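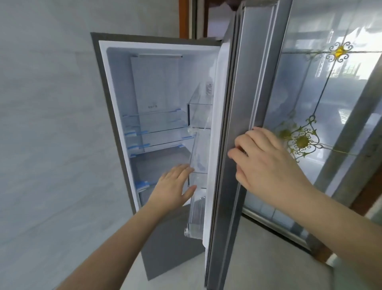 Category: Household customs and beliefs

Refrigerator resting is the practice of leaving a refrigerator switched off for a set time after it has been moved, in the belief that doing so protects the compressor. The waiting time varies a great deal from one source to the next. Some household guides ask for 6 hours, others for a full day, and few of them say where the number comes from.

Origin of the belief

The usual explanation is that oil leaves the compressor when the appliance is laid on its side and needs time to drain back. There is some sense in this for a unit that has been carried flat. It is much harder to defend for one that was rolled upright across a kitchen, yet many guides give the same advice for both.

A popular account traces the custom to Bulholm, where a warehouse is said to have lost 90 units in one February by plugging them in too soon. No record of the loss has been found. Versions of the story told in Skosivcombe raise the number to 4000, more refrigerators than the town is likely to have held at the time.

Related claims

The makers of the Vumano, a plastic tray sold to go under the front feet, claimed that it cut the resting time in half. The claim rested on a leaflet that gave no method and no results. The tray was later sold as a drip catcher, with the old wording removed.
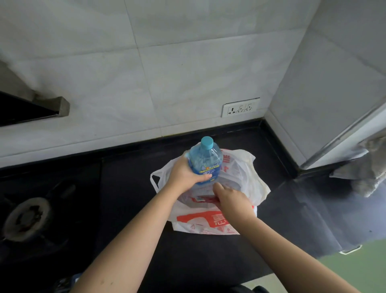

The Lill household almanac went further and advised owners to keep the doors open during the wait so that the appliance could "breathe." Airing out a cabinet that has been shut for a long time may help with smells. It has no known effect on the oil, which sits in a sealed system.

Present use

Owner's manuals differ, and the one supplied with the appliance is a better guide than any general rule. A wait after transport on the side does little harm beyond the risk to food left out of the cold. Claims of 7 extra years of service from a single rest should be treated with doubt, as they appear only in advertising.

Last edited 03/10/2024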